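Werkstattbuch Färberei, Dezember, kurz nach 17 Uhr

So, der zweite Ansatz mit Waid ist durch und ich bin endlich mal zufrieden! Die Küpe stand den ganzen Vormittag auf dem Stövchen, grünlich-gelb, wie sie sein soll, und hat kaum noch gerochen (na ja, Haruna Takeda sieht das anders, die hat das Fenster aufgerissen). Angesetzt mit 300 g Blattpulver von Besley, Kalk wie beim letzten Mal, dafür deutlich weniger Kleie. Drei Züge, dazwischen lüften lassen, und beim letzten war ich fast zu ungeduldig.

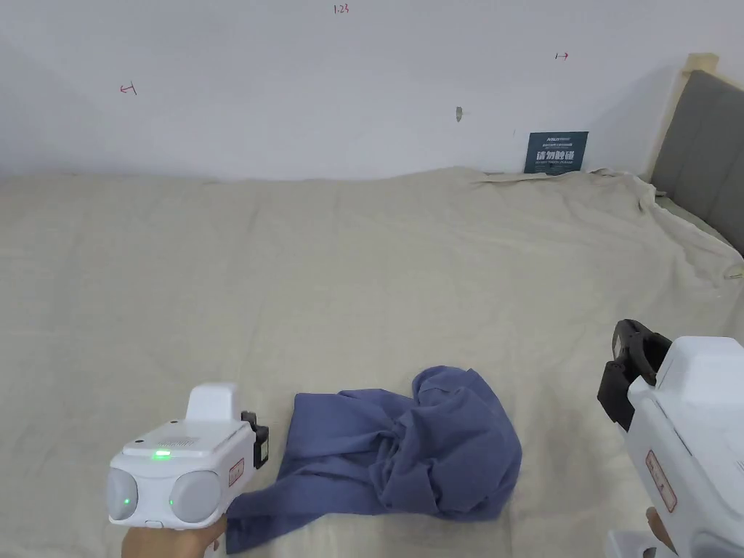
Heft 2, Seite 17

Was mir noch Kopfzerbrechen macht, ist die Reibechtheit. Mit dem weißen Lappen drübergerieben, und prompt war der Lappen blau – bei der Wolle übrigens viel weniger als beim Leinen. Vielleicht doch zu kurz gespült? Haruna meint, ich soll vorher länger auskochen, das Garn von Kuzmenko sei noch voller Schlichte. Kann gut sein.

Nächstes Mal also: erst Sodabad, über Nacht liegen lassen, dann wieder drei Züge. Und bitte neue pH-Streifen bestellen, die Dose ist leer (wer war das?).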